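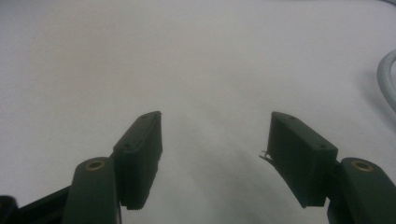
The hardest part of the whole project was getting the two fingers to close at the same moment, according to one member of the Skastton robotics club, which has finished building its first set of hand-held grippers and will take them to the Hulme schools competition in December.

The club meets after lessons in the old metalwork room at Skastton and has 32 members, all aged between 13 and 16. They have spent the past two terms on the project, which they have named Flellow. Each gripper has two dark green fingers carried on rounded link arms, with a brass-coloured insert at the pivot. A pad block with small screw holes sits at the end of each finger.

The pads have been the main subject of argument. The first version had bare faces and dropped anything smooth. A second had deep ridges, which held a mug well but marked soft fruit. The version going to Hulme has a flat face, and members plan to try several coverings on it before they settle on one. Pads can be changed with a small screwdriver, and the club has asked for a box of spares to be kept at each bench after two sessions were lost looking for screws.

Under the competition rules, each team has to teach a robot arm three household jobs chosen by the judges on the day. Teams may not write the movements by hand. They must first carry out the jobs themselves with a hand-held gripper, recording each attempt, and the arm then has to learn from the recordings. The club has 454 recordings so far. Of these, 318 have been kept for training. The rest were thrown out, mostly for being too short or for starting before the gripper had been opened fully.

"We did a hundred of stacking cups and then found we'd all been doing it left-handed," one pupil said. "So the arm only wanted to do it from the left."

Recording now follows a written list, which is pinned up by the door. The gripper is opened and held over a clear surface, the operator waits for a second, and only then does the job begin. Older members check the files at the end of every session. New members start with picking up a sponge and move on to folding a tea towel, which the club still regards as its weakest job.

Parts for the grippers were printed at the school. Kestik, an engineering firm in the town, paid for the plastic and lent the club a bench arm until the end of the competition. The firm has also offered two days in its workshop during the summer holidays, when the school building is closed.

A team of 6 will travel to Hulme. The club has not yet decided who will go, and members have agreed that places will be given by a practical trial in the autumn term, with each person recording the same three jobs in a fixed time. Those who are not in the team will carry on with a second design, which has a narrower pad for coins and pencils.

Families can see the grippers in use at the school's open evening, where visitors will be able to try one for themselves. Pupils in the lower years who would like to join the club should put their names on the sheet outside the metalwork room. No experience is needed, and there is no charge, though members are asked to bring their own safety glasses if they have them.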